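Every September somebody tells me to throw out my plastic kitchenware and start over, and every September the advice comes from a person selling the replacement. This year it was Graham Hartley's newsletter, pushing a bowl set from Illano for 40 dollars.
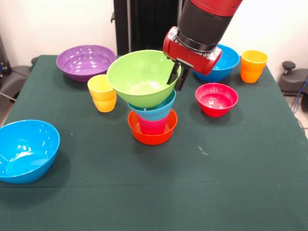
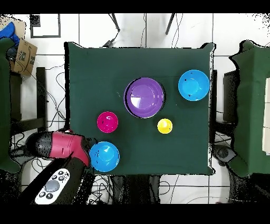
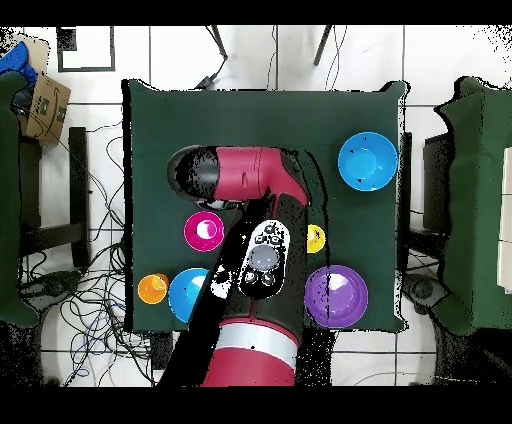
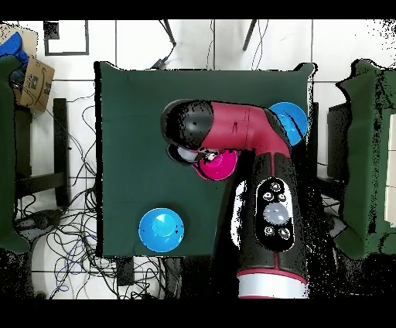 Bright plastic bowls on a green cloth.

So do you need to replace plastic bowls on a schedule?

I can't find a good reason to. Replace one when it cracks, goes sticky or smells of old onions after a wash. A date on a calendar tells you very little about a bowl.

Hartley says 500 washes is the limit. I wrote and asked where the number came from, and he sent me a link to his own newsletter. Roy Bickerstaff, who I usually trust on kitchen stuff, repeats it too – with no source either.

The Illano page promises 3000 washes. At one a day that's more than eight years, and I'd like to know who stood there running the machine. I've emailed them 2 times. If they answer, I'll post it.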